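Food Service Basics, Unit 6: Wrapping and Displaying Cold Sandwiches
Instructor: Adebayo Shehu
Handout for Monday, May 5, 2025
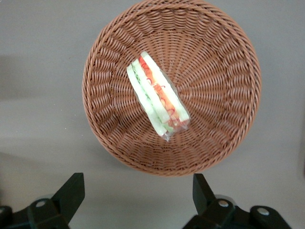
Last week we covered spreads and fillings. This unit deals with what happens after the sandwich is cut, up to the point where a customer picks it up at the counter.

Cutting
Cut corner to corner with a serrated knife, in one long stroke if you can. Wipe the blade between sandwiches. Wet fillings such as tomato and cucumber should be drained on paper towels first, or the bread will be soggy by lunch.

Wrapping
Use clear film for wedges. The customer wants to see the layers, so keep the film flat and tight across the cut side. Gather the extra at one end and twist it. A twisted tail is fine for same-day sale at a small counter. For anything going out on delivery, fold and seal with a label.

Baskets
Round woven baskets suit a counter display. A low, sloped side lets a wedge lean so the filling can be seen from above. Baskets are for wrapped food only. Brush out crumbs at closing, and wash plastic weave in warm soapy water. Natural rattan gets a damp cloth and must dry fully before it is used again.

Time and temperature
Hold filled sandwiches in the cooler at 41 F or below. Put out a few at a time and refill often. In this course the limit on the counter is 2 hours, after which the sandwich is thrown out. Write the time out on the display log.

For the practical
Each pair will prepare 6 wedges with two different fillings. Bring your own apron. Film and knives are in the Lonby cabinet.

Reading: Wondley course pack, pages 70 to 74.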